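The drawer of doom, and why I finally cancelled everything

I've been meaning to write about subscriptions since August, when my bank sent me one of those cheery little spending summaries and I nearly choked on my toast. $206. In one month! On things I could not, hand on heart, have named for you if you'd stopped me in the street.

So I made a cuppa, sat down on a Wednesday night with my laptop and went through the statement line by line. Two streaming services I knew about. One I'd signed up to for a single cricket documentary. A meditation app (I was not feeling very calm by then). A recipe thing called Skavdale that I'd used precisely once, for a pumpkin curry that tasted of wet cardboard. And Fluvimer, which I had to look up, and which was apparently storing a backup of a phone I traded in years ago.

My friend Marit reckons everybody has a Fluvimer. Hers was a gym in a suburb she no longer lives in -- she'd been paying for it right through two house moves and a baby.

The cancelling was where it got properly annoying. Skavdale wanted me to ring between nine and five, Melbourne time, and then kept me on hold for most of my lunch break while a saxophone played. The meditation app offered me half price, then a free month, then asked me to rate my mood. I rated it.
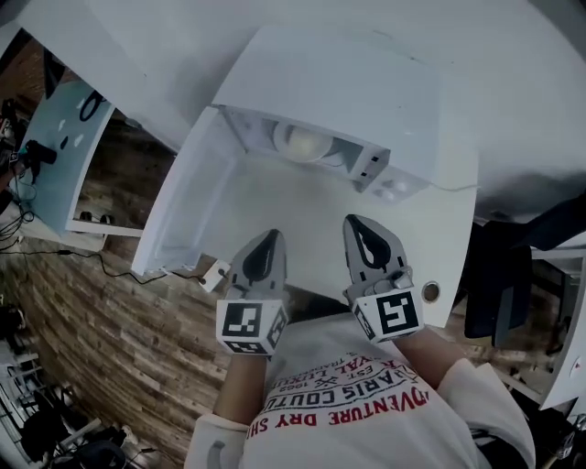 Words by Marit Moen's long-suffering neighbour, filed under Home & Money

Anyway, paperwork. I'd kept nothing. Or rather I'd kept all sorts of rubbish, the warranty for a toaster, a parking fine from Geelong (paid, thank you), but not one email or letter telling me when any of these trials ran out. My new system is an exercise book. It cost me a couple of dollars at the newsagent and every sign-up goes in it, with the date it renews and the card it comes off. Wilson at work has a spreadsheet with colours and a formula for it, and good on him, but I know I'd never open it.

The other thing I did was ring my internet provider, which I'd been putting off because I hate haggling. I really hate it, I go red from the neck up. I wrote myself a script on the back of an envelope and read it out like a hostage, and the bloke on the other end just said "no worries" and took $70 off my quarterly bill. That was it! Four minutes!

After all that I'm down to one streaming service, the music one and my library card, which has always been free and lets me borrow more telly than I could ever watch. I do miss having the footy replays on tap -- Mum has offered me her login, but she also wants to know why I never ring unless I need a password, so I'm weighing that up.

If you've got a Fluvimer of your own, tell me in the comments. I'd also love to hear if anyone's managed to get out of Skavdale without the saxophone.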